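# Pallum hardwax oil, matte, after one winter on a workbench and a dining table 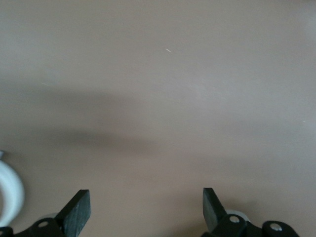 *Matte surface, beige-tan, under uneven light.*

Posted 12/02/2023. Product bought at retail from the Ashby trade counter. No discount, no sample tin.

Pallum sells this finish in two versions, matte and satin, both solvent-thinned blends of plant oil and hard wax. I tested the matte. The satin I have only used on offcuts, and it gets a short note near the end. The comparison product is Drorncombe Bench Oil, which I had used on most of my shop furniture before this and still keep on the shelf.

## Test pieces

- Dining table top, hard maple, sanded to 150.
- Workbench top, yellow birch, sanded to 120 and scraped.
- Six offcuts of maple, birch and red oak, left as controls or finished with one product each.

The table went into daily use in November. The bench gets glue, pencil, mineral spirits and the occasional dropped chisel, so its results should be read separately.

## Application

The tin says two coats, 24 hours apart, at a minimum of 15 °C. The unheated half of my garage was out of the question by then and everything was done in the basement with the window cracked and a fan on low.

Viscosity out of the tin is higher than the Drorncombe oil. It needs a proper stir from the bottom, as the flatting agent settles into a grey layer that a shake won't lift. Skip the stir and the first half of the tin dries closer to satin and the second half dries chalky. I did this on one offcut to confirm it.

I applied the first coat with a white nylon pad, waited 15 minutes and wiped back with lint-free cotton. On maple there was very little left to wipe. Birch took more and was patchy, with the denser areas still tacky at the half-hour mark. A second wipe fixed it. The second coat goes much further than the first, and the most common mistake with this product is using the same amount both times. If the surface looks wet 20 minutes after the second coat, there is too much on it.

Coverage was below the figure on the label for the first coat and above it for the second. Across both, the claim is fair for close-grained hardwood. Red oak used noticeably more.

Sanding grit matters. The label allows anything from 120 to 220. At 220 the maple offcut burnished slightly, took less oil and showed a water mark in the first round of testing. At 150 it did not. I would stay at 150 for tables.

## Cure

Dry to touch overnight. Light use at two days. Pallum gives full cure as 14 days, and I found it short by at least a week at basement temperatures. At day 14 a warm mug left a faint ring that lifted on its own by the next morning. At day 21 the same mug left nothing.

Odour is moderate and gone in 5 days. The Drorncombe oil smells less at application but the smell hangs on longer, particularly inside drawers.

Rags: lay them flat outdoors on a non-combustible surface or soak them in water in a lidded metal can. The warning on the tin is printed in very small type under the French text and should be on the front.

## Sheen and colour

I took readings with a borrowed 60-degree gloss meter on the maple offcuts. The matte version read under 10 units on every piece that had been stirred properly. The unstirred piece did not, as noted.

Low sheen is the reason to buy this product. It does not produce the plastic look of a water-based matte, and it has no visible grain raise. It does warm the wood. Anyone wanting bare-maple colour will need the pigmented white version, which Pallum lists but Ashby does not stock.

Rubbing raises the sheen. The place at the table where a laptop sits every day is shinier than the rest when viewed at a low angle, and a grey pad brings it back in a minute or two. All matte finishes do this to some extent. This one does it sooner than I expected.

## Resistance

Tested on fully cured maple, two coats, with liquid left under a watch glass:

| Liquid | Time | Result |
|---|---|---|
| Water | 16 h | No mark |
| Coffee | 1 h | No mark |
| Red wine | 1 h | Faint stain, gone after cleaning |
| White vinegar | 1 h | Dull spot, permanent until re-oiled |
| Mustard | 1 h | Yellow stain, faded over a week |
| Ammonia cleaner | 10 min | Finish softened |

The vinegar result is the one to pay attention to. A lot of people clean with it. Pallum's care sheet says pH-neutral soap only, and the care sheet is not in the box. It has to be downloaded.

On the bench, dried PVA glue pops off with a scraper on the first try. Epoxy does not. Mineral spirits had no effect in short contact.

## Repair

Local repair is where hardwax oils earn their price over varnish, and this one behaves. I sanded the vinegar spot with 150, feathered it out to a hand's width, and put on one thin coat. After a week I could find the edge only by raking a flashlight across it.

## Satin version

Same handling, easier stirring, slightly better result with vinegar. It shows fingerprints less than I had assumed. For a kitchen I would probably choose it.

## Price and supply

The 1-litre tin was $181 before tax, which is high. The Drorncombe oil costs less per litre but wants three coats on a table and an annual refresh, so the gap narrows over time without closing. Plillport Hardware also carries the Pallum line, in the small tin only, and the small tin is poor value unless the job is a single side table.

A part-used tin skins over within a month. Decant into a smaller container or use an inert gas spray.

## Rating

4 out of 5 for tables and desks. 3 out of 5 for workbenches, where a cheaper oil does nearly the same job and can be slopped on without much care. Half a mark would come back on either if the care sheet were packed with the tin.

I'll recoat the bench in the spring and leave the table alone for another year.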